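Han-gyeol Kang takes the quiet role

After two seasons as the loud younger brother on "Campbell," Han-gyeol Kang wanted a part with fewer lines. He got one. In "Tultetti," which opens in January, he plays a ferry mechanic who barely speaks for the first 30 minutes.

"I read it on the train and missed my stop," Kang says. "Then I called Pui-shan and asked if the part was still open."

Director Pui-shan Cheng had seen 19 actors by then. She asked him to come in at 7 a.m. and read the breakfast scene with Flynn Donnelly, who plays his father.

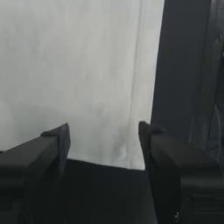

Working with Donnelly

The two had never met. Donnelly, a stage actor for most of his career, likes to run a scene many times before the crew arrives. Kang prefers to save it for the take. They settled on one rehearsal a day, usually over coffee.

"He's stubborn," Donnelly says. "So am I. It suits the family."

Kang would like to try a romantic comedy next, and he already has a co-star in mind. He won't give her name until she has read the script.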